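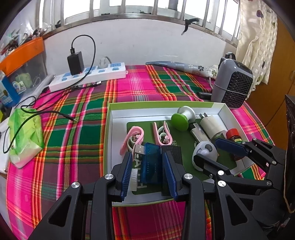 We've been testing whether you can leave the failed grasps in a hand-held gripper dataset and still train a decent policy, and the result is different enough from what I expected that I'd like some opinions before we write it up. The task is two-handed. One gripper picks a named item out of a tray of mixed stuff, the other stays close to hold the tray or move a neighbor out of the way. The trays are meant to be annoying. In this one the blue device is between the jaws of the front gripper, but the right pad also overlaps the black block from the camera's point of view, and the second gripper is reaching in from the right over the egg-shaped figure. Views like that are where people mess up their first try, back off and go again. Our old rule was to throw out any demo with a retry in it.

For this test we took more than 1000 demos, kept the retries in, and trained the same policy twice. Run A is clean demos only. Run B is everything, with the same number of training steps. On trays the policy had not seen, B finished the pick 17 points more often than A. On single objects with nothing near them, A was slightly ahead. Same arm, same pads, same camera mount for both. Has anyone else seen the gain show up only in clutter?
fulgencio_c
posted 9:40 am

Yes, but smaller. We did something similar on the Wornau arm in April and got a gain in bins and nothing on an open table. Ours was one-handed. I'd want to know whether B got more data overall or if you trimmed it down to match A. Same number of steps is not the same thing as same number of demos.
chau.hoang
posted 10:05 am

B has more demos. We didn't trim it. I know that's a hole.
fulgencio_c
posted 10:11 am

It's a pretty big hole. Right now you have two explanations and no way to pick one. Either the retries teach recovery, or B just saw more trays and more objects. I'd guess the second. A person who fumbles is usually fumbling on a hard tray, so when you drop the retries you also drop the hard trays. Then you test on hard trays and A looks bad. That says your filter is biased. It doesn't tell you that failed grasps are useful.
gbabaei
posted 10:32 am

Agree with gbabaei on the filter. Cheap check: keep the hard trays in A but cut out the failed part of each demo, so the clip starts at the approach that worked. Then A and B have the same trays and the only difference is the fumble.
niloufar_s
posted 10:50 am

I don't think that check is as clean as it sounds. If you cut at the start of the second approach, the gripper is already low and close to the object, and the neighbors have been pushed around. You end up with a bunch of clips that start from positions the policy will never start from. We tried this with the Longo set and the policy got jumpy near the tray wall. Took us a while to find out why.
chau.hoang
posted 11:14 am

What did you do about it?
fulgencio_c
posted 11:20 am

Went back to whole demos and marked the failed stretch with a flag instead. The loss ignores the action on flagged steps but the model still sees the images. So it learns what a bad situation looks like without being told to copy the bad move. That worked better than cutting. It needs someone to do the marking though, and two people will not mark the same stretch.
chau.hoang
posted 11:31 am

Different question. How are you scoring the pick? From the picture I'd worry about the side view. When the pad covers part of the thing next to the target, the wrist camera can't tell you if you have one object or two. If B learned to grab wider and sometimes comes up with both, and you count that as done, there's your 17 points.
forough.p
posted 12:02 pm

Scored by a person watching the real tray, not from the wrist video. Two objects lifted counts as a fail. I went back over the sheet after reading your post and B does have more double lifts than A, but they were already in the fail column, so they don't help it.

Where B clearly does better is when the first close misses. A tends to close on air and then carry nothing over to the drop spot. B opens again and comes back down most of the time. That part is why I still think it's recovery and not only extra trays.
fulgencio_c
posted 12:25 pm

OK, that is better evidence than the headline number. I'd lead with it. Count how often each run tries again after a missed close and how often the second try works. If the extra trays were doing all the work, A and B should look the same after a miss, and the gap should be in the first try.
gbabaei
posted 12:41 pm

Not quite. A never saw a second try, so it can't look the same after a miss no matter what the trays are. You still need the matched set.
niloufar_s
posted 12:48 pm

Fair. Both then.
gbabaei
posted 12:53 pm

For what it's worth, our Horalard runs had the same carry-nothing behavior and we fixed it with a rule. If the gripper width reads fully closed, open and go back up. No training at all. It won't handle double lifts or thin items like a cable, where fully closed and holding something are hard to tell apart. But it's a baseline you should have in the table, or a reviewer will ask for it.
forough.p
posted 1:20 pm

We don't log width at the moment, only the pad positions from video. I can get a rough width from that. Thin stuff would be bad, like you say.

Plan so far:
1. B trimmed to the same number of demos as A, three seeds each.
2. Flagged version like chau.hoang described. I'll have two people mark the same batch so we can report how far apart they are.
3. Run A plus the closed-gripper rule.
4. Separate numbers for first try and after a miss.

I'm leaving out the cut clips unless somebody feels strongly about it.
fulgencio_c
posted 1:47 pm

I'd still run the cut clips, even on one seed. If they come out jumpy for you too then that's worth a line in the paper.
niloufar_s
posted 2:03 pm

Put me down for wanting the trimmed B first. If the gap goes away there, you can skip most of the rest. Also are you planning to release the demos? We could run them through the Zendel loader and check on our arm.
gbabaei
posted 2:15 pm

Trimmed B is training now. Release is planned with the retries left in, flags as a separate file so you can ignore them. I'll post the numbers in this thread.
fulgencio_c
posted 2:38 pm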